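Bench notebook – desktop rebuilds
February 26, 2025

Picked up the processor swap on the Farbridge office desktop. It came in with random shutdowns under load, and the memory and the drive both passed their tests yesterday. Plan for today was to pull the processor, look at the socket, clean off the old paste and put everything back together with a known good cooler.

Case on its side, panel off, mains cord out, power button held down to drain what was left. Cooler came away with a slow twist after a warm-up run. The paste underneath had dried to a crust at two corners and was nearly absent at the third. That alone could explain the shutdowns, but I wanted the pins checked before I wrote it down as the cause.

Cleaned the heat spreader with isopropyl and lint-free wipes. The first wipe only moves the paste around, so fold and go again. Some marks do not come off and I have stopped chasing them. Smudges and light scuffs on the metal have never made a difference to temperatures on this bench. What matters is that no grit is left standing on the surface and nothing has crept over the edge onto the green substrate.

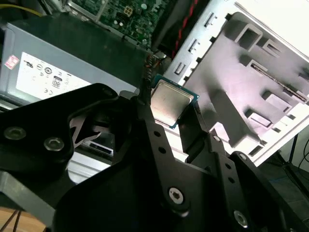 Socket inspected under the loupe with the lamp low and from the side. Rotated the case a quarter turn and looked again. All contacts even, no shadows out of line. One fiber from a wipe near the outer row, lifted out with the plastic tweezers. Do not use compressed air for this. It pushes fibers down between the contacts.

Processor back in by the edges, corner mark to corner mark, straight down. No sliding. Lever closed with the usual resistance. Terkis paste, small dot in the center, cooler screws tightened crosswise a half turn at a time until they stopped.

Cable routing in this case is poor. The supply sits close to the board and its leads want to lie across the cooler. Tied them back to the drive cage with two reusable straps. Left some slack so the next person can get the supply out without cutting anything.

Results:
Idle after 20 minutes: 33 C
Full load, 30 minutes: no shutdown, fan audible but steady
Board firmware: left as found

Before the work it shut down on every load run I tried. I would like a longer run before it goes back – overnight if the bench is free. If it trips again the supply is next. I have not opened or tested the supply beyond reading the voltages in firmware, and those were in range.

Abílio Lobo asked whether we should replace the paste on the other Farbridge machines while we have them. They were bought as one batch, so the paste is the same age. I would do it for the ones that run all day and leave the rest until May. Ticket 129 has the list. He will check which of them are still in use.

Supplies: the Terkis tube is nearly done. There is an unopened Bevia tube in the second drawer, but I have not used it and would rather not change paste halfway through a batch. Lint-free wipes also low.

Still to do
– overnight load run, log to the shared folder
– refit side panel, one thumbscrew missing, check the jar
– label the old cooler and shelve it with the spares
– ask for the Frade tower back from the front office, loaner period is over

Recent entries
Frade tower – fan noise at startup
Farbridge desktop – memory and drive tests
Sorting the screw jar
Loupe and lamp positions for socket checks
Bevia wipes compared with the old ones
Reusable straps, where to buy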